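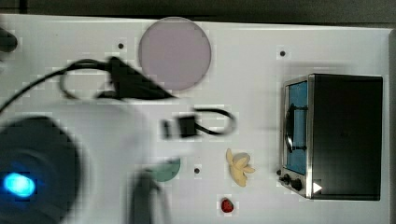 Eltden's Tello project teaches a robot arm to lay the table from everyday requests

Flondus, Wednesday. The robotics team at Eltden is delighted to share the first results from Tello, a research project that looks at how a robot arm can learn small kitchen jobs from people showing it what to do, and then carry on when the table has been rearranged behind its back.

The work takes place on a white tabletop with a toy oven, coloured plates and play food, among them a banana and a strawberry. The arm is given a request in ordinary words, such as "put the strawberry on the green plate", and has to work out for itself where everything is before it sets off.

The team recorded 1000 demonstrations, each one guided by a person, and used them to train a method they have called Gandisex. Where earlier versions planned a whole movement at the start and stuck to it, come what may, Gandisex looks again at the table as it goes along and changes its mind if it needs to. If a plate has been nudged, or the food has rolled a little way off, the arm can adjust its path without going all the way back to the beginning (which, as anyone who has watched the older system will tell you, could take rather a long while!).

In a test of 100 requests, with the objects set out afresh each time, the arm finished 79 without any help. The requests covered 4 kinds of job: moving food to a plate, moving food from one plate to another, opening the oven door and closing it again. Closing the door was the most dependable. Moving food between plates gave the most trouble, mainly when the gripper hid the plate from the overhead view at the moment of letting go, and the team is now working on a way for the arm to remember where a plate was last seen.

"We are so pleased with how calmly it copes when things are not where it expected them," the Eltden team said. "There is still plenty to do, and the misses have taught us a great deal, but it has been a real joy to watch it get better."

The next round of Tello trials will begin in April at Eltden's workshop in Flondus, using longer requests that join two jobs together. The demonstrations and the full table of test results will be shared with other research groups on request, through the Eltden press office.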